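The Nibbles Table at Flat 413

Every December we push the furniture back, get the best cloth out of the airing cupboard and fill a table with things to pick at. It started as a way of feeding people while the proper dinner was running late, and now I'm fairly sure it's what everyone comes for! We had 20 through the door this time, a record for our little place on Morris Street, and there was hardly a moment when someone wasn't leaning over with a plate in one hand and a fistful of peanuts in the other.

I've been promising to put up a page about it for ages, mostly for the friends in Tostent who couldn't make the journey and wanted to know what they'd missed. So, for them, and for anyone who likes a good spread as much as I do, some notes on what goes out.

The cloth comes first. It's the white lace one with the flowers and the scalloped pattern, and it is an absolute pig to iron, but I love it. Mayuree Thammasiri gave it to us when we moved in. She swears by a damp tea towel between the iron and the lace, and I've done it her way ever since. We've had tea on it, and soy sauce, and once a whole glass of plum wine, and it has come back from all of them.

Then the jars. I'm a great believer in jars. Bowls look prettier for the first ten minutes and after that they're full of crumbs and shells and somebody's cocktail stick, but a jar with a lid can be passed along, put down anywhere and left out overnight. Peanuts have the big clear one with the knob on top, because we get through mountains of them. Pink wrapped sweets go in a small round one next door, and seeds close by for the people who will happily sit and crack them all evening (Miyuki Ebihara, I'm looking at you).

Most of the nuts come from Cikitz, the shop down by the station, where they weigh them out for you and always tip in a few extra. Go before lunch if you can. I left it until late afternoon this year and had to carry everything home on a packed bus, still warm from the roaster and smelling gorgeous.

Plates next, and for those I like plain white with a thin black rim. They're from Lustum, who were clearing out their old stock, and I wish I'd bought twice as many. They're big enough that you can keep your savoury things on one side and your sweets on the other, at least in theory. They look so smart against the lace too, and they cheer up even a slice of shop-bought cake.

We start putting things out at 7 and it always takes longer than I think, what with everyone wandering in to "help" and wandering off again with their mouths full. I wouldn't have it any other way.
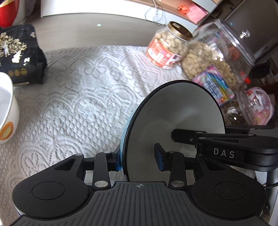 Next December I'd like to try 2 tables, one for savoury and one for sweet, if we can work out where to put the sofa. Miyuki has offered to bring her sesame brittle again and Mayuree is threatening to make coconut pancakes on the spot, so come hungry! If you've got a family recipe for spiced nuts, please send it over, I'm always after a new one.

Contact | © The Nibbles Table | Back to top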